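Ticket 595 – Pliage des hauts souples sur lit, échec à la reprise de la manche
Produit : Espinoza, module linge
Ouvert par : Shiela Cabanatuan
Statut : en attente d'un retour du support
Priorité : normale

Bonjour à toute l'équipe,

Pardonnez-moi d'avance, je vais être un peu longue, mais je préfère tout vous raconter d'un coup plutôt que de vous envoyer six messages à la suite comme en janvier (encore merci pour votre patience à cette occasion !).

Nous essayons toujours de savoir si Espinoza peut plier le linge d'une famille sur un lit ordinaire, sans table de pliage et sans lumière de studio. Pour les serviettes, je n'ai plus rien à redire, c'est même un plaisir à regarder. Pour les jeans, cela va bien aussi : la toile se tient, le pli reste là où on l'a mis, et si la pile penche un peu, ma foi, les miennes penchent aussi. Ce sont les hauts en tissu souple qui nous donnent du fil à retordre. Sur 286 essais, 169 ont été jugés acceptables, et j'ai été généreuse.

Voici ce que dit le journal sur un essai raté, toujours à la même étape :

14 h 12 – vêtement détecté, catégorie « haut »
14 h 12 – recherche du poignet
14 h 13 – poignet confondu avec le bas du vêtement, confiance faible
14 h 13 – nouvelle recherche
14 h 14 – délai de 30 secondes dépassé, abandon

Quand on fait le geste à la main, avec les pinces, on comprend assez vite où est la difficulté. Dès qu'on soulève un côté, le tissu retombe en faisant de l'ombre, et la manche se retrouve en travers sans qu'on l'ait voulu.

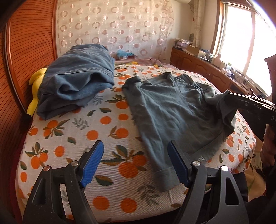

Pièce jointe 1 : haut à manches longues étalé sur le lit, un côté soulevé à la pince, jean plié derrière.

J'ajoute que le drap est imprimé, des oranges et des feuilles partout. J'y ai pensé tout de suite, vous imaginez bien, et j'ai refait une série sur un drap uni. C'est un peu mieux pour trouver le contour, mais la confusion entre le poignet et l'ourlet reste la même, donc je ne crois pas que les oranges soient les grandes coupables.

Ce que j'ai déjà essayé :
- recalibrage complet, deux fois
- version précédente du module, sans différence
- rideaux tirés pour couper le contre-jour : petit progrès le matin, rien l'après-midi
- délai doublé : il cherche plus longtemps et abandonne quand même

Il y a autre chose que je ne sais pas bien formuler. Une personne qui plie ne cherche pas vraiment le poignet, elle pince là où ça vient, elle secoue un peu, elle regarde ce que le tissu a fait et elle corrige. Le module, lui, veut son point exact avant de bouger. Est-ce qu'on pourrait l'autoriser à prendre une prise médiocre pour commencer, quitte à la refaire ensuite ? Je pense à un simple pli pincé au milieu du tissu, comme sur la seconde pièce jointe.

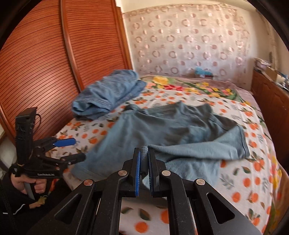
Rory Skinner : Bonjour Shiela, merci pour le détail, ne vous excusez surtout pas de la longueur. Oui, la prise provisoire existe, mais elle est désactivée pour la catégorie « haut » depuis que le site de Trarnbridge nous a signalé des cols étirés. Je peux vous l'ouvrir sur votre compte, avec une force de serrage réduite. Pour être franc avec vous, je n'en attends pas de miracle : plier un vêtement mou sur un matelas, nous ne savons pas encore le faire aussi bien qu'une personne un peu pressée. Pouvez-vous relancer une série avec le délai d'origine et m'envoyer le journal complet ?

Shiela Cabanatuan : Merci Rory, c'est très gentil. Je remets le délai d'origine et je relance demain matin, d'abord sur le drap uni, puis sur celui aux oranges. Je garde les jeans pour la fin, ça me remontera le moral. Le journal suivra dans ce même ticket.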